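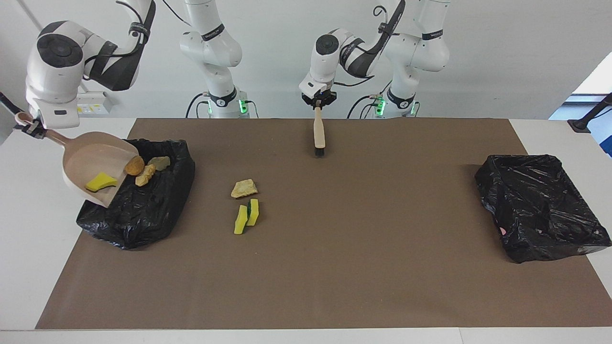 HOUSEHOLD STUDIES: WORKING PAPERS

December
By Despina Văduva
Print this page | E-mail this page

3. What people call trash

Figure 2. A sponge in a beige dustpan, with rocks by it over a black trash bag.

I went into this part of the study thinking it would be the easy part. We had 310 diary booklets back from Flundby and I figured I'd just go through them, write down every word people used for the things they threw out, and be done by lunch. It took 10 weeks (Kumaresan Joseph, who shared the coding with me, would like it noted that he guessed eight).

The trouble is that people don't write "trash" nearly as often as you'd think. They write "the bits," "odds and ends," "stuff from the hall," and in one booklet, over and over, "the usual." I love that booklet! But I had no idea how to code it, and I ended up giving "the usual" a category of its own. By the end we had 36 categories, and you'll find them all in Appendix B with the spellings left the way people wrote them.

Things swept off the floor turned out to be the messiest group. Once something is in the dustpan, a lot of our writers stop naming it. A sponge or a rock (Figure 2) has a perfectly good name on the counter or in the yard, and then the diary entry just says "sweepings." Leonidas Kouris found something close to this in his Birnau interviews, where people could list what was in a kitchen drawer almost item by item but went vague as soon as he asked about the dustpan. He put it down to boredom. I think there's more to it, and I'd point to the entries where somebody fished a thing back out. Those are wonderfully exact: "the blue button off my gray coat," "one of the Magagula pieces, the corner one" (a jigsaw puzzle, I found out later). So the word comes back when the thing does.

I should say a little about how we handled entries that named a thing and a place together, like "dirt by the back door." Kumaresan wanted to split these into two codes and I wanted to keep them whole. We tried it both ways on a small batch and argued for an afternoon, and then Kyriaki Galanis read through the batch and sided with him, so split it was. If you prefer my way, the unsplit version is in the data file under the old column heading, which I never got around to renaming.

After the booklets came in I went back and talked with 14 of the writers at their kitchen tables. I asked each of them to read me a page of their own diary and tell me what they'd meant. This was a lot more fun than coding. Several were surprised by their own wording, and one woman crossed out "junk" right in front of me and wrote "wrapping paper" above it. I've kept her first version in the analysis, since that's what she wrote at the time, and marked the change in a note.

One caution before the next section. Christos Makris ran the Flirham booklets with a printed list of suggested words on the inside cover, and ours had a blank cover. His writers use "garbage" far more than mine do, and "garbage" was at the top of his list. I wouldn't read much into the difference between the two towns until somebody tries the blank cover in Flirham.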